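Chapter 5
Household Waste and Where It Goes

Every home produces waste, and every home has to get rid of it. Most people deal with the job in a few seconds: the bag comes out of the bin, a new one goes in, and the full one is carried to the curb or down to a shared container. This chapter follows the waste from that point on. It looks at what household waste is made of, how it is collected, and what happens at the landfill, the sorting plant and the incinerator.

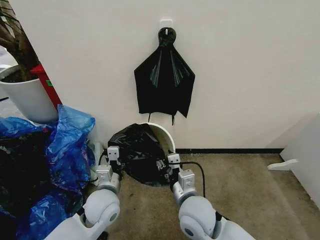
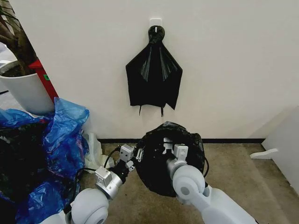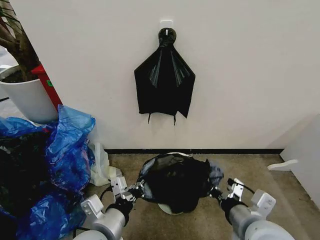
Figure 5.1 A black plastic garbage bag on a wall hook, three views. Bags of this general type are used for mixed household waste in many towns.

Key terms in this chapter: municipal solid waste, transfer station, leachate, landfill gas, residual waste, pay-as-you-throw, contamination.

5.1 What counts as household waste

Municipal solid waste is the name given to the everyday waste of homes, schools, shops and offices. It includes food scraps, packaging, paper, worn-out clothes, broken toys and old furniture. It does not include waste from mines, farms or heavy industry, which is handled under different rules and is usually measured separately.

Household waste is the part of municipal solid waste that comes from homes. It is hard to describe in general terms because it changes with the season, the size of the household and the kind of building people live in. A house with a yard puts out leaves and grass clippings in the fall and summer. An apartment puts out almost none. Homes heated with wood or coal add ash in the winter.

One way to find out what a town throws away is a waste audit. Workers take a set of bags from a collection route, open them on a sorting table and weigh each kind of material. The results are given as shares by weight. Weight and volume tell different stories. Food is heavy and takes up little room, while empty plastic bottles are light and fill a truck quickly. A town planning truck routes needs to know the volume. A town paying a landfill by the ton needs to know the weight.

5.2 The bag and the bin

Before plastic bags came into common use, household waste was put straight into metal cans. The cans were heavy, they rusted, and they had to be washed. Collectors lifted each can, emptied it into the truck and set it back down. Many homes lined the can with newspaper to soak up liquid.

Plastic liners changed the work at both ends. At home, the can stayed cleaner. On the street, collectors could pick up tied bags by hand and throw them into the truck. Most liners are made of polyethylene, a plastic that comes from oil or natural gas. It is thin, light and cheap, and it holds liquid. It also breaks down very slowly when buried.

Bags cause trouble at the sorting plant. Film plastic wraps around the turning shafts of the machines, and the line has to be stopped so that workers can cut it away. For this reason many recycling programs ask residents to put bottles, cans and paper in the recycling cart loose, with no bag around them.

5.3 Case study: Willmont and Vakosstead

Willmont and Vakosstead are neighboring towns that share one landfill, on the Jugah road. Until a few years ago both paid for collection through property taxes, and residents could put out as many bags as they liked.

Vakosstead then changed to a pay-as-you-throw system. Each household is given a cart for recycling at no extra charge and buys printed bags for everything else. Trucks run every Thursday. A household that fills one bag a week pays much less over the year than a household that fills four. Willmont kept the old system and added a second recycling pickup.

Both towns sent less waste to the landfill in the years that followed, but the drop was larger in Vakosstead. There were also costs. Vakosstead had more dumping along back roads in the first summer, and some large families found the charges hard to meet. The town now gives 14 free bags a year to any household that applies for them.

5.4 From the curb to the landfill

Collection trucks press the waste as they go, so that each one can stay on its route longer. When the landfill is far away, the trucks unload at a transfer station, where the waste is moved into larger trailers or rail cars. The Clestent transfer station, which takes waste from both towns, can hold 100 tons indoors before it has to turn trucks away.

At a modern landfill the waste is spread in thin layers over a lined base and covered with soil at the end of each working day. Rain that passes through the waste picks up dissolved material and becomes leachate. Pipes above the liner collect it and carry it to a treatment plant. Buried food and paper rot without air and give off landfill gas, a mixture made up mostly of methane and carbon dioxide. Section 5.5 explains how the gas is captured and what it can be used for.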